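假夹持

假夹持,又称“空手误报”或“滑脱未报”,是织物搬运机器人的一类常见故障,指夹爪已经失去对衣物的有效夹持,或者从一开始就没有夹牢,控制程序却仍然认为衣物在手,并照常执行后面的动作。这个叫法最早在洗衣和服装整理行业的维修人员中间流传,后来也被写夹爪控制程序的人借了过去,如今两边用的时候意思略有出入,本条目后文会慢慢说到。

假夹持在硬质零件的搬运中也会发生,但在那里通常很快就会被发现,零件落地有声音,工位上的光电开关也会触发。布料则安静得多。一件缎面上衣从两根手指之间滑出去,往往没有任何声响,落在下面的床单或者台面上,看上去和刚放上去的样子差不多,机器臂带着空空的夹爪走完整段轨迹,回到原位,报告任务完成。许多初次接触这类设备的操作员都有过这样的经历:看着屏幕上一排绿色的“完成”,再看看台面上那堆原封不动的衣服,要愣上一会儿才明白是怎么回事。

名称

“假夹持”一词据说出自 Boditz 的一家洗衣厂。该厂由 Pratano 经营,主要承接旅馆床品和礼服租赁公司的衣物。负责夜班检修的 Ismail Salem 在交接本里把这种故障记作“假握”,意思是像和人握手,对方的手已经抽走了,自己还攥着。后来厂里把交接本誊成电子表格,录入的人嫌“假握”两个字看不明白,改成了“假夹持”,就这样沿用下来。夹爪供应商 Lamrani 的维修手册里另有一个说法,叫“保持状态不一致”,写在报警代码表的后半部分,平常说话时用的人很少。

有些资料把“假夹持”和“漏抓”混为一谈。严格说来,漏抓指的是抓取动作本身没有碰到布料,属于定位问题;假夹持强调的是判断出了错,布料可能碰到了,也可能一度被提起来过,关键在于系统没有察觉自己已经失手。一次漏抓如果被系统及时发现并重试,就只是漏抓;如果没有被发现,便同时构成一次假夹持。维修记录中这两项最好分开登记,否则事后翻看时很难判断该去调相机还是该去换指垫。

成因

假夹持的成因可以从布料、指垫和判断逻辑几个方面来看,现场遇到的故障多半是其中几样凑到了一起。

先说布料。缎纹织物表面浮线长,交织点少,摸上去光滑,摩擦力低,夹在两块软垫之间时,只要沿着面料方向有一点拉力,就容易一点一点地往外溜。这个过程常常很慢,慢到位移的变化淹没在夹爪本身的机械间隙里。与之相反,毛巾、牛仔布一类粗糙厚实的面料很少出现慢速滑脱,它们若是脱手,多半是一下子掉下去的,反而好查。带褶裥的衣物又是另一种麻烦:褶裥处叠了好几层布,夹爪合拢时夹住的可能只是最外面的两层,里面的布料没有受力,提起来以后各层之间互相错动,外层先被拉平,夹持厚度随之变薄,夹紧力也就跟着掉下来。

衣物的重量分布也要考虑进去。一条裙子平摊在床上时,夹爪捏住下摆的一角,所受的力很小;等到往上提,整件衣服的重量逐渐转移到这一个角上,力才真正加上来。如果程序只在合爪之后的瞬间检查一次夹紧力,那么检查时一切正常,真正吃力的时候却没有人在看。Ismail Salem 在一份内部培训讲稿里打过一个比方,说这就像在站台上清点行李,车开了以后便再也不点了。这份讲稿后来在几家洗衣厂之间传来传去,页边上留下了不同人的批注,有的批注比正文还长。

下层织物的牵连同样值得单独说一说。衣物整理的台面很少是干干净净的硬板,家庭环境里尤其如此,衣服下面常常垫着床单、毯子或者另外几件衣服。夹爪合拢时,指尖稍微低一点,就会把下面那层薄布也捏进来。此时夹紧力读数正常,甚至比平时还要高,系统自然判断为夹持成功。等机器臂抬起来,被一并捏住的薄布绷紧,把上面那层光滑的衣物从指垫之间挤了出去,最后留在夹爪里的只有床单的一个皱角。这种情况在登记时常被叫作“错层夹持”,有人主张把它算作独立的一类故障,也有人认为它终究是系统以为自己拿着衣服而手里并没有衣服,归在假夹持下面并无不妥。本条目采用后一种处理。

再说指垫。软垫的作用是增加摩擦,同时避免在衣物上留下压痕。垫子用久了,表面会沾上棉绒、柔软剂的残留以及皮脂,摩擦系数慢慢下降。这个变化单看某一天是看不出来的,往往要等到换了一批滑的面料,问题才集中冒出来,于是操作员容易怪罪新来的衣物,调参数,改轨迹,折腾半天,最后用湿布擦一擦垫子就好了。垫子边缘的磨损也会造成麻烦:中间还厚,边上已经薄了,夹住布料的有效面积缩小,布料便以剩下的那一小块为轴转动,一边转一边往外滑。

最后说判断逻辑。早期的织物夹爪大多沿用搬运盒子的办法,看手指有没有完全合拢来推断手里有没有东西:合到底,就是空的;没有合到底,就是有东西。用在纸箱上,这个办法很可靠。薄缎子的厚度比手指位置读数的波动还要小,夹着一层缎子和什么都不夹,在读数上几乎没有区别。为了不让系统总是误报“空手”,调试人员往往把门槛放宽,放宽以后误报少了,假夹持却多了起来。Lamrani 后来在手册里建议,面料厚度低于 2 毫米时不要单独使用手指开度作为判断依据,而要与电机电流或者相机画面配合使用。

典型过程

一次假夹持通常可以分成几个阶段,各个阶段之间没有清楚的界线,下面只是为了叙述方便。

开始时一切看起来都很正常。相机找到了衣物的边缘,夹爪下降,手指合拢,夹紧力上升到设定值,系统把内部的状态标记改为“已持有”。这个标记一旦写入,在许多程序里要等到放置动作结束才会清除,中间没有别的步骤会去碰它。

接着是提升。衣物离开台面,重量转移到夹持点上,指垫与布料之间开始出现微小的滑动。若面料粗糙,滑动很快就停下来;若面料光滑,滑动会持续下去。有时夹紧力读数会出现一个缓慢的下坡,事后翻看曲线,一眼就能认出来,可在运行当中没有安排谁去盯着它。

然后布料脱手。脱手的位置有很大的偶然性,可能刚离开台面就掉了,也可能一直撑到搬运途中。前一种情况后果较轻,衣物落回原处,无非白跑一趟。后一种情况麻烦一些,衣物可能掉在两个工位之间,搭在导轨上,或者被下一次动作卷进去。

最后是空放。机器臂到达目标位置,松开本来就空着的手指,清除标记,计数加一。后续工位若没有自己的检测手段,就会对着一块空台面执行折叠动作,折完以后再把这一叠空气送去包装。Pratano 的员工把这种包装袋叫作“风包”,厂里有一阵子专门准备了一只筐来收它们,后来那只筐挪去装了衣架。

数据采集中的假夹持

近年来,不少织物操作的控制程序改用人手示范来训练。示范者握着一只与机器人末端结构相同的手持夹爪,在真实的衣物上完成提拉、铺展、折叠等动作,夹爪上的相机把过程记录下来。这样的做法好处很多,场地随便找,卧室、衣帽间都可以,衣物的样式也比实验台上丰富得多。不过假夹持的问题也随之换了个模样出现在示范数据里。

人在示范时,感觉到布料要滑,手腕会不由自主地放慢,或者手指再收紧一点,有时另一只手顺便在旁边扶一下。这些补救动作极其自然,示范者自己常常意识不到。程序学到的便是一套在人手中从不失手的轨迹,到了机器臂上,没有那一点点放慢和收紧,缎子就溜走了。还有一种情形更隐蔽:示范中布料确实脱手过,但示范者随即重新夹住,整段记录最后仍被标为成功。如果标注时只看开头和结尾,中间的那一次脱手就被当成了正常操作的一部分。

因此,做这类数据的人渐渐养成了一个习惯,凡是光滑面料,都要把夹持点附近的画面单独检查一遍。检查的重点在指垫与布料交界的地方:布料进入两指之间以后是不是收窄,褶皱朝着哪个方向聚拢,下层的薄布有没有一起被带进来。缎面的反光在这里帮倒忙,一道亮光移动了,看起来像是布在动;布真的动了,亮光却可能恰好停在原处。细密的皱纹比反光可靠,因为皱纹长在布上,会跟着布走。 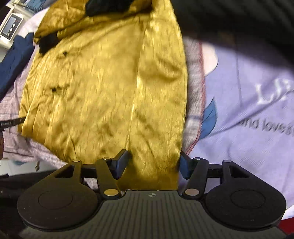
缎面衣物出现假夹持时,把夹紧力调大能不能解决问题?

能缓解一部分,但往往治标。加大夹紧力对慢速滑脱有一定效果,对错层夹持没有帮助,因为那时夹爪夹得很紧,只是夹住的东西不对。夹紧力过高还会在缎面上留下压痕,浅色面料尤其明显,熨烫也未必能完全去掉。通常的次序是先清洁或更换指垫,再调整合爪高度,然后在提升阶段加入持续检测,最后才考虑增加夹紧力。

检测方法

最简单的检测办法是提升后暂停。机器臂把衣物提起一小段距离,停下来,重新读一次夹紧力和手指开度,与合爪时的读数相比较。暂停的时间不必长,200 毫秒足以让读数稳定。这个办法几乎不需要添置任何设备,缺点是只能发现提升初期的滑脱,之后路上发生的事情还是管不到。洗衣厂里对它的意见也不统一,有的班组觉得一停一顿影响节拍,背着工艺员把它关掉,过几天风包又多起来,再悄悄打开。

持续监测电机电流是另一种常见做法。夹爪维持夹紧力时,电机需要一定的电流,布料变薄或者脱出时,电流会随之变化。此法反应快,可是电流本身噪声不小,温度、润滑状况都会影响读数。冬天早班刚开机的时候,润滑脂还没有暖过来,电流偏高,系统容易把空手当成有货,所以有经验的操作员会让夹爪先空载开合 10 次再投料。这一步写在不少工厂的开机规程里,新来的人嫌它啰嗦,常常只做几下就算完。

相机检测能够直接看到手里有没有布,近来使用得越来越多。相机装在夹爪上时,视角固定,手指始终在画面的同一个位置,只需要关注两指之间的那一小块区域。难处在于衣物与背景颜色相近的场合,还有下层织物混入的场合。程序看到两指之间有布,未必知道那是哪一块布。比较稳妥的做法是在合爪之前先记下目标衣物的颜色和纹理,提升之后再去核对。对于带印花的床品,这一步要格外小心,印花本身颜色杂,夹爪里露出来的一角可能恰好落在与衣物颜色接近的花纹上。

称重检测在礼服租赁行业里比较受欢迎。机器臂腕部装有力传感器,提起衣物后读出重量,与登记的重量相比,差得太多便报警。礼服每件都有登记,重量是现成的,用起来很方便。家用场合没有这样的登记,T 恤与睡裙的重量又相差不大,称重只能用来区分有和无,区分不了是哪一件。很薄的吊带裙还会遇到另一个难题,它的重量可能小于传感器的零点漂移,那就连有和无也说不准了。

预防措施

指垫的维护排在预防措施的首位。Pratano 的规程要求每处理 100 件缎面衣物清洁一次指垫,使用拧干的湿布,不使用酒精,擦完晾干后再投入运行。规程里还附了一句提醒,请大家不要用擦过柔软剂量杯的布去擦指垫。读到这里的人多半会猜想从前发生过什么,而交接本上也确实记着那么一回,当晚的缎面衣物没有一件能提得起来。

夹持点的选择也很有讲究。提拉缎面衣物时,宜选有缝线或者包边的地方,缝线处厚而粗,指垫容易咬住。下摆的卷边、领口的贴边都是合适的位置。成片的光滑面和刚刚开始散开的褶裥处则应当避开。带有纽扣、按扣一类小配件的地方,摩擦固然大些,但指垫压在硬物上容易受损,衣物也可能被扯坏,所以一般留出一段距离。遇到确实只能夹在褶裥上的款式,可以让夹爪顺着褶裥的方向进入,使两指压住尽可能多的层数,再缓慢提升。

台面的处理同样有帮助。在固定工位上,铺一层有一定粗糙度且固定住四角的垫布,可以减少错层夹持。家用场合做不到这样讲究,便只好从合爪高度上想办法,让指尖在接触台面之前停下,宁可少夹一点,也不要把下面的床单一并捏起来。有的程序在合爪之后先作一个小幅度的横向移动,观察下层织物是否跟着动,若是跟着动,便松开重来。这个动作看起来像人捻起一页纸之前先搓一搓,维修人员因此把它叫作“捻页”。

速度的安排也不可忽略。布料滑脱与加速度的关系很密切,提升初期的一次急加速,就可能把一件本来夹得好好的衣服甩出去。比较常见的做法是把提升阶段分作两段,前一段慢,后一段恢复正常速度,检测放在两段之间。这样做会增加一点时间,不过增加的时间与处理一次落在导轨上的衣服相比,还是划算得多。

安全问题

假夹持本身力量不大,掉落的又是柔软的衣物,听起来不像会伤人的样子,因此早年的风险评估常常把它归入“仅影响质量”一栏。后来人们才逐渐认识到,危险主要来自故障之后人的反应。操作员看见衣服掉在工位中间,而机器还在若无其事地运转,很自然地会伸手去捡。系统并不知道衣服掉了,也就没有任何理由停下来,它会按照原定计划回到这个位置,而此时那里有一只手。

Boditz 厂在某年五月遇到过一次这样的情形。凌晨交班前,一件礼服从夹爪中滑出,搭在传送台的边沿,一名操作员探身去取,返回的机器臂碰到了她的前臂。由于机器臂的接触停机功能工作正常,她只受了轻微的擦伤,包扎以后便回家休息了。厂方在事后的说明中把起因记为假夹持,把直接原因记为未停机即进入工作区。Ismail Salem 对后半句提出过意见,他认为操作员的动作是完全可以预料的,看见漂亮衣服要掉到地上,谁都会去接一下,规程若不把这一点考虑进去,写得再严也拦不住。他的意见附在说明的末尾,厂方随后在传送台两侧加装了光幕,并且把假夹持报警改为必须人工确认后才能恢复运行。

衣物掉落的位置也可能造成间接的危险。长裙的下摆或腰带落入滚轮,会引起卷绕,严重时使驱动电机过载发热。掉落的衣物若盖住安全扫描仪的窗口,多数扫描仪会进入停机状态,这是预期之内的表现;但若盖住的是普通的检测相机,程序可能只是得到一幅全黑或者单色的画面,能否识别这种异常取决于编写者有没有想到这一层。家用设备还要留意衣物落在熨斗、取暖器附近的可能,不少产品的使用说明因此要求工作区周围不得放置发热的电器。

手持夹爪在示范采集时由人直接操作,没有电机带动的大范围运动,机械伤害的可能性小得多。常见的不适主要是长时间握持带来的手腕疲劳,以及指垫合拢时夹到另一只手的指尖。采集人员一般轮换进行,拉扯轻薄面料时把扶布的手放在夹爪开口的外侧。

相关争议

关于假夹持该由谁负责,设备供应商与使用方之间一直有些分歧。供应商倾向于认为面料千变万化,指垫是否清洁、夹持点是否合适都取决于现场;使用方则认为,夹爪空着手却报告“已持有”,无论如何是设备没有讲实话。Besport 是一家为体操和花样滑冰队制作比赛服的公司,在验收折叠工位时就曾为此与集成商争执许久。比赛服用的弹力缎面既滑又有弹性,提起来以后先拉长再滑脱,位移曲线与正常的拉伸几乎分不开。双方最后商定,在验收条款里把漏抓和假夹持分开计算,漏抓允许重试,假夹持一经发现即算作不合格。这一写法后来被别的几份合同照搬,连其中一处标点错误也一并抄了过去。

另一处争议在于统计口径。有的厂以最终掉落的件数来计算,有的厂则把虽然滑动但最终没有脱手的情况也算进去,称为“近假夹持”。后一种口径得到的数字要难看得多,管理人员不大喜欢,维修人员却很看重,认为滑动的记录多起来,就说明指垫该擦了。目前没有统一的规定,引用不同来源的故障率时应先看清楚它采用的是哪一种。

参见

漏抓
错层夹持
指垫磨损
滑觉传感
人手示范采集
接触停机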